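# Gripper trials on cloth, Nemdale room

23 Nov 2022, notes by Ming-te Fang

On this page I collect the pictures from our comparison of grippers for handling clothes. We tried two kinds of fingers: the long ones from Fletel, and the short ones that we cut ourselves after a drawing from Trastholm. All trials used the same two arms and the same controller, so only the fingers were changed. I write a few lines for each subject, and I will add more pictures in January when the second set of fingers has been tested with towels.

**T-shirt, hem corner and sleeve**

The T-shirt is our main test, and it is more difficult than I expected. One gripper takes the corner of the hem and the other takes the end of the sleeve on the same side. The cloth is thin there, and the fingers must come in very low. If they are 6 mm too high, they close on air. If they are too low, they push against the table and the controller stops the arm. 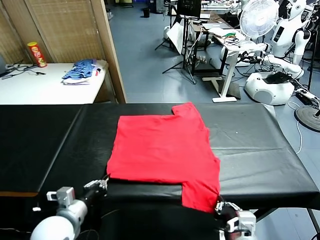
For this reason we changed the approach angle three times during the week. With the Fletel fingers a flat angle was best, but then the wrist comes close to the table edge and I had to limit its motion. The short fingers can come down more steeply. They hold the hem well, but on the sleeve they often take two layers when I want only one.

**Closing speed**

We began with a closing time of 700 ms. Faster closing made the cloth jump away a little before the fingers touched each other. Slower closing gave no better result, so we kept this value for both kinds of fingers.

**Wear of the finger pads**

Mwakalinga sent us the rubber pads, and they are rated for 3000 cycles. After 13 sessions I can feel with my thumb that the left pad is smoother than the right one. I do not know yet if it matters for the grip. I will change both pads together before the towel test, and keep the old ones in a bag with the date on it.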